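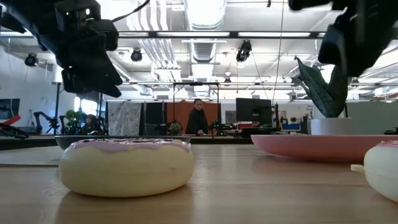
Two grippers, two donuts: a chat with Larasati Khoo

I'd been trying to get Larasati Khoo to sit down with me since May. She tests robot grippers for a living, and for the last few weeks she's been putting two sets of fingers through the same job on a two-arm station: pick up a toy donut, set it on a plate, do it again. I figured that would take an afternoon. She laughed at me.

"The donut is mean," she says. "It's round everywhere. You come in from the top and the fingers want to slide down the icing, and if you come in low you bump the table."

The first set is the Prorau, a stiff finger with teeth. The second is the Skostley, which has a softer pad and gives a little when it closes. Each one gets 30 tries per toy before she changes anything, and she writes down every miss by hand (her notebook is a mess, I got to flip through it).

So which one's winning? "Depends who you ask! Roald likes the Prorau because it's fast. I like the Skostley when the donut is close to a plate, because I can be a bit sloppy and still get it."

Roald is Roald Hovland, who wrote the controller they're using. I caught him for maybe five minutes. He told me the fingers get too much of the credit. "We dropped the closing speed by 15 percent and the Prorau suddenly looked like a different product," he said. "Same teeth, same donut."

I asked Larasati about the plates, too. One is dark and one is pink, and she says the pink one gave her more trouble than anything else that week - the wrist camera kept losing the rim when the lights over the station were up. She ended up redoing eight runs with a different exposure setting. She's still annoyed about it.

What about the plant? "Oh, I like a plant back there. A bare table makes every gripper look great. Put some leaves behind the plate and you find out how good your camera is at picking edges."

Next up is a longer comparison with a third finger from Eide, which Kerstin Brekke is setting up now. Larasati hasn't tried it yet and wouldn't guess. She did say the mounting plate doesn't fit, so somebody has to drill new holes first - "probably me."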